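Link drops from gigabit to 100 Mbit on one wall socket only

Posted by Stusenon
Jan 20, 2026
Networking > Cabling and sockets

I have a house wired with Cat 6, all runs going back to a patch panel in the cupboard under the stairs. The panel feeds an unmanaged gigabit switch. All sockets negotiate at 1000 Mbit except the one in the back bedroom, which comes up at 1000, holds for a few minutes and then falls back to 100. It did not do this before August, when the room was replastered and the faceplate was taken off and refitted.

Tried so far:
Different patch lead at both ends. No change.
Different port on the switch. No change.
Different laptop. No change.
Forced the network card to 1000 full duplex. The link then goes down altogether.

My cheap tester lights all eight lamps in the right order. The run is 54 feet by the marks on the cable jacket, so length should not matter. Is it the socket, the panel or the cable in the wall? I would like to avoid pulling a new cable if I can.

Desmet
Member, 149 posts

A fall back to 100 Mbit nearly always means that one of the four pairs is not making proper contact. 100 Mbit needs only two pairs (orange and green), while gigabit needs all 4. Look at blue and brown first.

The lamp tester does not rule this out. It passes a tiny direct current down each wire, and a wire that is barely held in its slot will still light the lamp. It also cannot see a split pair, where the pins are joined correctly end to end but the wires are taken from the wrong twists.

Do it in this order:

Take the faceplate off and leave the cable connected. Run a continuous ping to the router and press each wire gently with a plastic tool. If the link drops when you touch one, you have found it.

Cut the cable back by an inch and punch all eight wires down again with a proper tool. Do not use a screwdriver, it spreads the contacts and they do not spring back. Keep the twist to within half an inch of the slot.

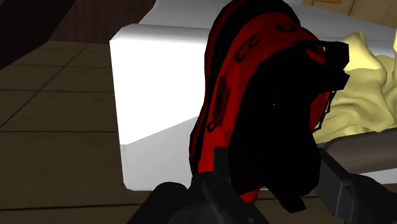 Red and black bag, with a pale yellow cloth to the right.

Check that both ends follow the same colour code. Socket to A and panel to B gives you a crossover, which modern equipment corrects by itself, so you may never have noticed it. It is not your fault here but put it right while the plate is off.

If it still drops after that, do the same at the panel. I would leave the switch alone.

Hirkari_net
Member

had the same thing, was the patch lead. buy a better one

Drendent
Moderator

The lead has been swapped at both ends already, see the first post.

Two additions to what Desmet wrote. First, do not force the speed on the network card. Gigabit over copper relies on negotiation to decide which end supplies the clock, and a forced setting at one end only gives you confusing results. Put it back to automatic before you test anything else.

Second, after replastering, check the back box for grit. Plaster dust in the slots holds the wire off the contact – it can pass when first fitted and fail later. If there is any in there, replace the module, as they cost very little and are hard to clean properly. Look also for a screw through the cable or a sharp bend where the slack was pushed back in.

To confirm the repair, copy one large file of 3000 MB or more across the link and watch the error counters on the card. They should stay at zero. A browser speed test will not show you this if your broadband is slower than 100 Mbit.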